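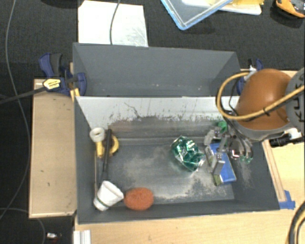
Front bin, worn along the divider.

Ticket 1211 – Vevby phone drops Wi-Fi after screen lock
2019-09-18 | by Duarte Cunha
3 comments | 12 shares

Customer on a Predau handset, latest update on it. Wi-Fi fine while screen on. Lock it, wait a few minutes, unlock – connected icon but nothing loads. Toggling airplane mode brings it back every time.

Tried so far:
– forgot network, rejoined. No change
– battery saver off. No change
– router restart (Barros, the white one). Worked one evening then same agian
– safe mode. Still drops, so not one of her apps

Log shows lease renewal failing right after sleep. Retries 23 times then gives up. Second phone on same router is OK, older version of Clallau though.

Set static IP by hand, locked it over lunch. Came back, pages loading right away. Left it overnight, still good. Battery lost 12 percent, normal for this one.

Had a simliar one in February, closed with a factory reset. Don't want to do that here, she has 500 photos not backed up.

Static IP stays for now. Sent logs to Clallau. Keeping ticket open til they answer.

2 people have this problem too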